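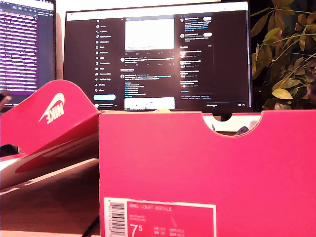
Let the robotics club be boring

I help out with a student robotics club, and every December we have the same argument. Should the kids spend spring building something flashy for the Sirnent Cup, or should they spend it on plain old desk work? I'm for desk work, and I'll happily go on about it (ask my family!).

Our project this year is called Davesus. The whole goal is to handle ordinary stuff on an ordinary desk – a shoe box with its lid flipped up, a few cartons, a crumpled green package. No arena, no lights. One parent asked me when the real robot was coming, and I still think about that!

But a shoe box is hard! A lid is a hinge, and a cable lying across the wood is one more thing to plan around. Our four students wrote 51 pages of notes last term, and I'd put those notes up against any trophy. 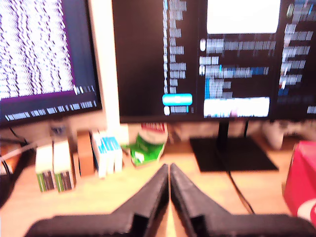 What the contests miss

Competitions score the big moment. You get three minutes, a crowd, and a number at the end. I like the crowd too, I really do, but kids learn to build for those three minutes and then the thing goes in a closet. With desk work you have to look at two fingertips and a box for a whole afternoon and care about the space between them.

So I'd like Sirnent to add a slow category next year. Give every team the same messy desk and let them take all day. We'd sign up tomorrow.

99 shares | 4 comments

Contact | © Nestix Club Pages | Back to top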